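Share (19) | Print this article | E-mail to a colleague

3. Materials and sorting practice

3.1 Bottles

Empty drinks bottles make up most of what we collected from shared rooms, and they are awkward things. Light, round, they roll off each other. The set used here is ordinary shop stock: still water, tea, sports drink. Labels were left on, caps too where we had them. Over the whole study we logged 555 bottles, of which 101 were crushed enough to change how they stack. Clear plastic with a wrapped sleeve is the commonest build, and the sleeve matters more than we thought at first – it covers much of the body and is often a diffrent plastic from the bottle under it.
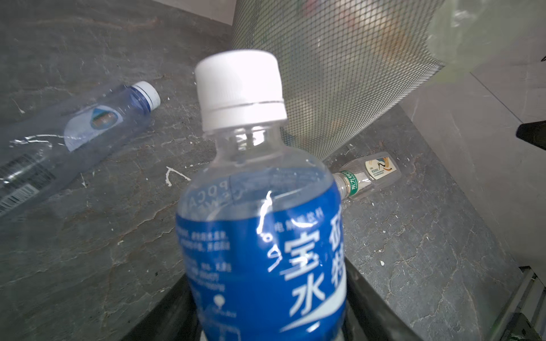
Should the label come off before the bottle goes in the bin? It depends on the plant: where sleeves are stripped by machine leave them on, otherwise tear them off first and put them with the films.

Same goes for caps, more or less. Left on, they stay with the bottle and don't fall through the sorting screens. But a cap screwed tight on a full-shape bottle traps air, so the bag fills up fast. We asked for caps on, bottles squashed. Compliance poor. People squash or they cap, rarely both.

3.2 Bin and bag

A round bin with a thin liner folded over the rim. We tried a square one in the Berge rooms and went back – corners collect small stuff and the bag tears there when lifted. Round bins waste floor space, admittedly. Liners came from Mendico, one size up from the bin so the fold holds.
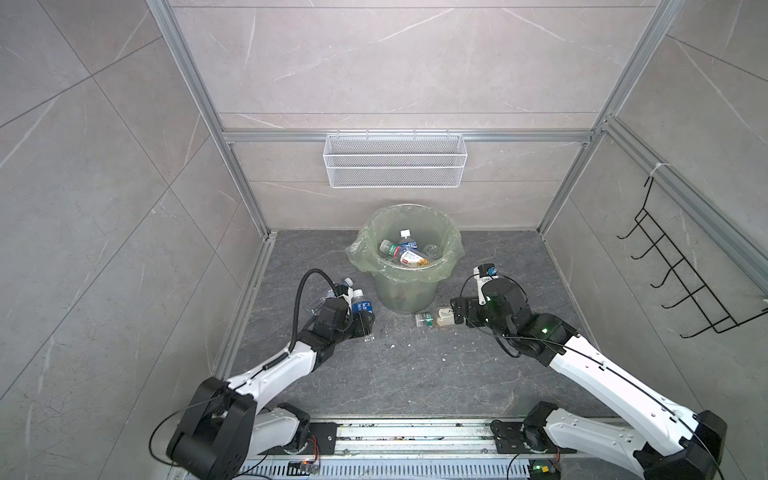

The fold needs a decent overlap or the first heavy bottle drags it in. After that everything lands between the bag and the wall and someone has to fish it out. Part-full bottles are the worst for this. We dont have a good fix except checking the rim at each emptying, Wednesday in our case.

3.3 Bottles left on the floor

Piles next to the bin were common, in the Uvon rooms especially. Mixed shapes, big water bottles with small tea ones, caps facing all ways. Once a pile starts it grows, the bin gets ignored even when there is room in it. Large crumpled bottles tend to end up at the edge of a pile, small ones in the middle, though we only noted this loosely and would not lean on it.

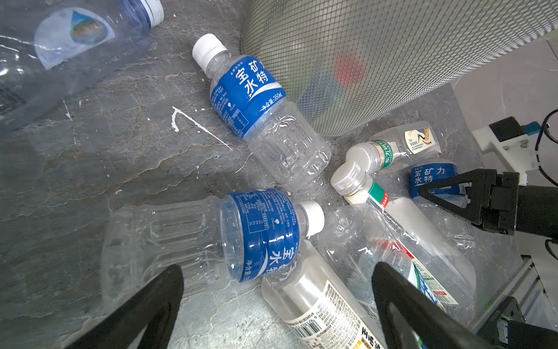 One respondent at Videll wrote that floor piles were never laziness, the bin opening was just too small for two hands' worth of bottles, and people clearing a table want to drop the lot and go. Fair point. A wider opening was not tested and should be.

3.4 Order of clearing

Clearing was done bottle by bottle. Hold by the cap end, bring it over the middle of the bin, let go. Dropped upright a bottle takes less room at first, but later ones knock it flat, so the gain is small. Loose caps get picked up last and are easily missed – we counted them separately, 19 in 100 bottles. Order of picking was left free. Most start from whatever is nearest. 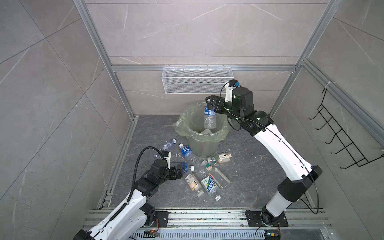
Figure 1. Clearing bottles from the floor into the lined bin.

Results by room type are given in Section 4, with crushed and uncrushed bottles kept apart.

Comments (0) | Back to top
Copyright the authors. Contact the editorial office for reprints.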